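Chapter 3
Keeping Appointments: Missed Visits and the Small Practice
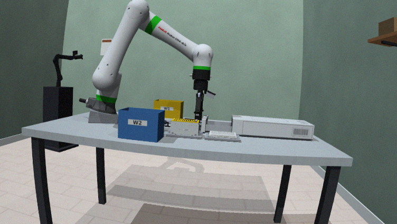

According to one receptionist at the Cosgrove clinic, the hardest call of the week is the one to a patient who has already missed two visits and does not want to be told off for it. She would sooner ring a stranger about an unpaid bill. Many front desk staff feel the same, and the result in a lot of practices is that the call is never made.

This chapter deals with missed and late-cancelled appointments in small physiotherapy, osteopathy and podiatry practices. Chapter 2 looked at how a diary is built. We now look at what happens when the diary and the day do not match.

A missed visit costs the practice money, but the fee is only part of it. The room is heated and lit, the practitioner is paid, and someone on the waiting list could have had the slot. The patient loses something too. A course of treatment is planned with gaps of a certain length, and when a gap doubles, the practitioner may have to go back over old ground.

3.1 Terms used in this chapter

A missed visit is one where the patient does not come and does not tell the practice beforehand. A late cancellation is one made inside the notice period. Practices set this period for themselves, and it should be printed on the appointment card. A lapsed patient is one who has stopped coming part way through a course and has no further visit booked.

These are often lumped together in practice records. They should be kept apart, as each calls for a different response.

3.2 Two practices compared

The Baden practice and the Likel practice are used as case studies throughout the chapter. Both have 2 treatment rooms and one front desk. Baden charges the full fee for a missed visit. Likel charges nothing the first time and sends a short letter instead. Both use the Clinerora booking system, so their records can be laid side by side – though Likel did not record late cancellations separately until April.

As you read, note how each practice words its messages to patients. The wording matters at least as much as the charge.

3.3 Before you start

Look at the last 20 missed visits in a practice you know, or use the sample diary at the end of the chapter. For each one, write down the time of day, how long before the visit it was booked, and whether a reminder went out. Keep your list, as you will need it again for the exercise in section 3.6.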